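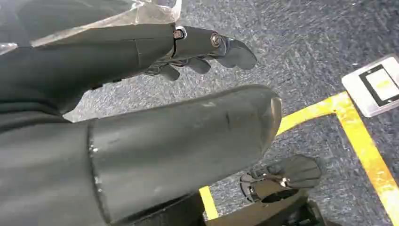 **Skidberg Workshop Services - Machine Support**

## Bosent arms back in use after hand repair

The Bosent machine in the Türkmen room went back to the Gevent project in March 2019 after a longer stop than planned. The routine service had been booked well ahead. The repair to one of the hands had not, and it put the restart back by six working days.

Américo Neves did most of the work, with help from the electrical bench on the cable test. He had gone in to do the usual round of cleaning, fixings and calibration. While moving the hands through their range by hand, with the power off, he found that the forefinger on one of them was stiff to open from about halfway. It closed normally and it had not thrown a fault, so it would probably have gone on working for a while.

Gevent users may have noticed the effect before we did. The log has several notes from February about soft items being held for too long when the machine was asked to let go. These were put down to the release timing in the handling program, and the timing was changed more than once. Please see the note on settings further down if you made one of those changes.

### What was wrong

The cause was wear in the finger tendon guide. The guide had a groove in it, and the tendon was catching on the edge of the groove on its way back. Neves took the back cover off the hand, drew the tendon out and fitted a new guide and a new tendon together. The old tendon had some fraying near the clamp. It might have been usable, but getting to it means taking the same parts off again.

The middle finger of the same hand had the beginnings of the same groove, so that was done too. The guides in the other hand were checked and left alone.

Spare guides were on the shelf. Tendons were not, and most of the delay was spent waiting for them. We now hold enough for a full hand, and they are kept in the drawer with the guides and the thread-locking compound. Anyone who takes one should write it on the card in the drawer. The previous set was used last autumn and was never written down, so it was never reordered.

### Fixings and cables

All the hex bolts at the wrists and on the backs of the hands were checked against the torque sheet. One wrist bolt was under its setting. It was taken out, cleaned, refitted with fresh compound and given a paint mark on the side away from the cable. The mark can only be seen with the hand turned over.

The forearm shells were opened at the seam to look at the cable loops inside. There was a rubbed patch on the outer sleeve of one loop but the conductors tested sound, and the loop has been tied back a little further from the shell. It is down for another look at the next service. The scuffs and scratches on the outside of the shells have been left as they are. They make no difference to how the arms run, and filling them only gives us dust to get rid of.

Dust was a problem again, as it always is on carpet. Fibres had worked into the finger joints, mostly on the side facing the palm. They were lifted out with a soft brush and a vacuum nozzle. Please do not use compressed air on the hands. It drives the fibres further in, and we have had to strip joints before now to get them out.

The plastic sheeting should go back over the arms whenever the machine is to be left overnight. It does not have to be neat but it does have to be clear of the fingers, and it must come right off before power goes on. Pulling it back as far as the elbow is not enough. The thin sheet moves in the draught from the door and can be drawn into a joint.

### Setting up again

After any work on the hands the machine has to be calibrated from the start. The order used this time was:

1. Arms powered with the hands disconnected, each joint moved slowly through its range.
2. Hands reconnected one after the other, with the grip force limited.
3. A warm-up run of 30 minutes with nothing in the hands.
4. Open and closed positions taught for each finger.
5. Reach check against the yellow tape on the floor.
6. Grip test on the foam block, then the cloth bag, then the bottle.

Step 3 had been left out of the old sheet. Finger positions taught on a cold machine drift once it has been running, and the thumb drifts more than the rest. The new sheet has the warm-up in its proper place, and there is a box to sign when it is finished. If the machine is stopped for lunch between steps 3 and 4, do the warm-up again.

The first reach check did not pass. With the arm held low and stretched out, the fingertips went over the tape at the corner. The base had been put back slightly turned after cleaning - the carpet gives a bit and the feet do not always settle where they were. It was lifted, moved and checked again, and this time the arms kept inside the line all the way round.

The tape is worn in places but the edges are still good enough to measure from. It will be relaid in April when the chairs are out of the room. Until then please don't patch it. A strip laid over the old one moves the line outwards by however much the person laying it was off, and the reach limits in the program are set to where the line is now.

### Settings

The release timings in the handling program have been put back to the values they had at the start of the year. Every change made in February was an attempt to get round a sticking finger, and with the finger running freely the machine was letting go much too early. In the first grip test it dropped the bottle before the arm had stopped moving.

If you saved your own copy of the program during February, it will still have the old timings in it. Load the current one from the Gevent folder and add your own changes again. Neves can compare the two files for you if you are not sure what you altered. Bring him the file itself, with the date you saved it, and not a screenshot.

The grip force limit has been left on for now. It will stay at the lower figure until the new tendons have bedded in, and they may need one more adjustment before then. Heavier items should wait. The users who have bookings for the full bottle crate have been told and have swapped with others further down the list.

### Between services

The gap between services has been 12 weeks since the machine arrived. It is being cut to six weeks for the hands only, and the arms will stay as they were. A hand check takes two hours if nothing is found. It will be done first thing, with the afternoon booking kept, so most users should not lose time.

There is one small daily job to add. Before switching on, open and close each finger gently by hand and feel for any stiffness. Do this with the power off at the wall and the stop button pressed in. If a finger catches, leave the machine off, hang the tag on the switch and ring Machine Support. Do not oil it. The tendons run dry, and oil swells the lining of the guides.

Faults should go in the log even when the machine carries on afterwards. Put down which hand and which finger, what it was holding, and whether it was opening or closing. "Hand playing up" appears in the log more than anything else and we can do very little with it. One of the February entries did say that the trouble came only on release, and that would have led us to the tendon if it had been read alongside the others. We will be going through the log every Monday from now on.

Bookings for the Türkmen room are open again on the usual sheet. The sessions lost during the repair have been moved to the end of the list in their original order, and anyone who would like an earlier place should speak to Américo Neves in the workshop.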